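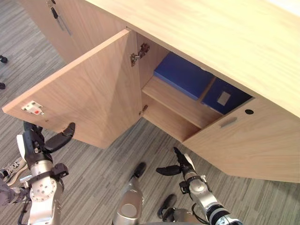 A light wood cabinet with its left door open.

How Is a Comic Book Made?

September 2023

A comic tells a story with pictures and words together. You can read a short one in ten minutes. Making one takes much longer, and it is usually the work of several people.

This page follows a comic called Swati and the Night Bus from the first idea to the printed copy. It was written by Noreen Afridi and drawn by Mudassar Sethi for a small publisher called Tasex. It has 16 pages, plus a cover.

The idea

Noreen wanted to write about a girl who takes the wrong bus home and ends up in a town called Pranine, where all the street signs are blank. She wrote the whole idea down in four sentences. The editor at Tasex read them and asked two questions: What does Swati want? What stops her from getting it?

Most stories need an answer to both. Swati wants to get home before her grandmother wakes up. The blank signs stop her, and so does the bus driver, who won't tell anyone where he is going.

The script

A comic script looks a bit like the script for a play. It says what the characters say, and it also tells the artist what to draw. Part of page 3 went like this:

Panel 1. Swati gets off the bus. The street is dark and we see her from far away, so she looks small.
Panel 2. Close on her face. She is looking up.
SWATI: That sign was here a minute ago.

A panel is one of the boxes on a comic page. The white space between two panels is called the gutter. Nothing is drawn in the gutter, but your brain is busy there. If one panel shows a hand reaching for a bell and the next shows people covering their ears, you know the bell rang. The artist did not have to draw it ringing.

Thumbnails

Before drawing the real pages, Mudassar made thumbnails. These are tiny, quick sketches of each page, with stick figures for people. They help the artist decide how big each panel should be and where the speech will go.

A big panel makes a reader slow down and look. A row of narrow panels feels fast. When Swati runs for the bus on page 12, Mudassar used six thin panels side by side. When she first sees the whole town, he gave the picture a page to itself.

He drew one page too many. His first set of thumbnails came to 17 pages, and Noreen had to take out a scene with a fruit seller to bring it back down.

Pencils and inks

Next come the pencils. The artist draws every page carefully, usually larger than it will be printed. Small wobbles get smaller when the page is shrunk.

Then the pencil lines are gone over in black ink. This is called inking. Some artists ink with a brush or a pen, and others do it on a computer. Thick lines can make something look close or heavy. Thin lines work well for things that are far away.

In a large company, one person may pencil and a different person may ink. At Tasex, Mudassar did both.

Color

Color tells you where you are and how things feel. The bus in Swati's story is yellow inside, and the streets of Pranine are blue and gray. After a few pages you can tell which place you are in before you read a word.

Mudassar colored the pages on a computer. He kept a small chart of Swati's colors so that her coat would be the same red from start to finish. It still came out orange in two panels on page 9, and the editor had to send the page back.

Lettering

The person who adds the words is called a letterer. The letterer puts speech into balloons, and the pointed part of the balloon, the tail, shows who is talking. A balloon made of little bubbles usually means the character is thinking. Jagged edges mean shouting, or a voice coming from a radio.

Balloons have to be read in the right order. In English, we start at the top left and move right, then down. Japanese comics usually start at the top right, so the artist plans the page the other way around.

There are 246 balloons and sound effects in the Swati comic. The longest sound effect is the bus braking, SKREEEEEEE, and it runs across two panels.

Printing

The finished files went to a printer in March. The pages were printed on big sheets, folded, stapled in the middle and trimmed. Comics put together this way often have a number of pages you can divide by four, as one sheet folded in half makes four pages.

Tasex printed 1,000 copies.

Try it yourself

Fold a sheet of paper in half to make a four-page comic. Write your idea in one or two sentences first, then draw thumbnails on scrap paper. Write the words before you draw the balloons around them, or you may run out of room.

Words to know

Panel: one box on a comic page
Gutter: the space between panels
Thumbnail: a small, rough plan of a page
Inking: going over pencil lines in black
Letterer: the person who adds the words
Tail: the part of a balloon that points to the speaker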